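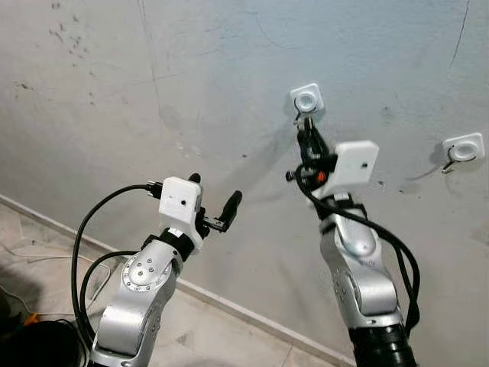
Two-arm cell taking over hook work at our site: what happens to the people on that job?

Posted in Workplace Automation by Nelly Villanueva

I supervise the fit-out bench at Grekine. We prepare display walls for rental, and a good part of the labour is small fixtures: fitting adhesive hooks, hanging tags and keys on them, taking things off again when a wall comes back. It is dull work at shoulder height and the shoulder complaints are real.

Since August we have had a two-arm unit working on the adhesive hooks. Each arm has a two-finger gripper and a printed mount on top. One arm goes to the hook while the other is kept lower, ready to hold or hand over. It runs against an ordinary painted plaster wall with all its marks and cracks, because that is what our returned walls look like and management wanted no special surface.

The crew on this job is 2 people per shift. The current plan is that one of them becomes the cell operator and the other moves to packing. My problems are as follows.

The operator position has no written description. At present the person watches, presses stop when the fingers catch the hook badly, re-seats the hook and restarts. The pay grade is unchanged.

The output target was set at 1000 hook operations per week for the cell, including whatever the operator finishes by hand. The hand-finished ones are not logged separately, so I can't say what the unit does by itself.

The person who would go to packing has been on the wall job for 9 years and knows by feel when an adhesive pad is about to let go. The arms pull at whatever they are told to pull at.

Has anyone written a job description for this kind of post, and how did you deal with the logging? I have a meeting on Friday and would like to bring something on paper.

Toon De Bruijn

I did the same exercise at Martens for a pick-and-hang station, different hardware, similar staffing question. Some points in the order I would handle them.

Logging first. Until interventions are recorded you have no argument about grade, headcount or target. We used four codes on a paper sheet clipped to the guard: S for a stop with no manual work, R for a part re-seated by hand, F for an operation finished by hand, and D for damage to the part or the wall. The operator puts a stroke in the column and writes the time only for D. It takes a second or two per entry. Don't start with a tablet form. Ours had a drop-down with nineteen reasons and people picked the top one every time.

Run it for three full weeks before drawing anything from it. The first week is always high in S because people stop the unit out of caution.

The job description comes out of the sheet. If R and F are frequent, the post is a skilled fitter's post with a machine attached, and it should be graded at least as high as before. If they are rare, the post is mostly monitoring, and the risk to the person changes from shoulder load to loss of attention. In that case you need rotation. We settled on 45 minutes at the cell and then a change of task. The operators asked for an hour at first and later asked for it to be shortened.

Headings we used in the description:

Start-up and end-of-shift checks, including gripper fingers, cable routing and mounts
Authority to stop the cell without asking
Manual completion of operations and the limit on how many in a row before maintenance is called
Recording
Handover to next shift
Training of relief operators

The second heading caused the most discussion with management and is the one I would not give up. If stopping the unit counts against the operator's target, it will be left running when it shouldn't be.

On cables: where they hang in a loop beside the arm, as they do on many two-arm set-ups, put the check in writing with the name of a position, so that it belongs to someone. We had one catch on a fixture in the second month and lose its plug. Minor repair, most of a day waiting for the part. Anything trailing over the floor goes on the same list. The operator walks there many times in a shift, which the fitters before them did not.

On the experienced worker, I would argue against packing. Judging whether a pad will hold is information the cell does not have unless someone supplies it. At Martens we created an inspection step ahead of the station. The inspector marks fixtures that should not be pulled by machine and those go to a hand bench. Our D entries dropped enough that the step was made permanent. I can't give you a figure that would carry over to your walls, as pad type and paint make a large difference.

If it helps, our internal form was number 1794 in the Plidix document library, and any site with a Plidix licence set up by the same installer may have a copy. Search under "station intervention sheet". The layout is plain enough to redraw if you can't find it.

vodville_maint

Agree about paper. Also check who is allowed to touch the gripper. At Vodville the operators were told to call maintenance for every finger adjustment, we were two buildings away, and the station stood idle for half the morning. Now they are trained on finger pads and the mount screws, and we do the rest. It went into their grade.

Target should be per shift, not per week. With a weekly one everyone catches up by hand on the last day and your numbers are useless.

Nelly Villanueva

Thank you both. I have redrawn the sheet with the four codes and added a column for the wall number, as some of the walls come back in much worse paint than others. I will propose the inspection step as a trial and ask for the packing transfer to be put on hold until the three weeks are done. The weekly target I expect to lose on, but I will ask for hand-finished operations to be shown on a separate line.

Toon, did your inspector work at the same pace as the station, or did you build up a buffer of walls in advance?

Toon De Bruijn

Buffer, half a shift's worth. If you are short of floor space, inspect at goods-in when the wall comes off the truck and use a coloured sticker beside the hook. Keep the sticker clear of where the fingers go.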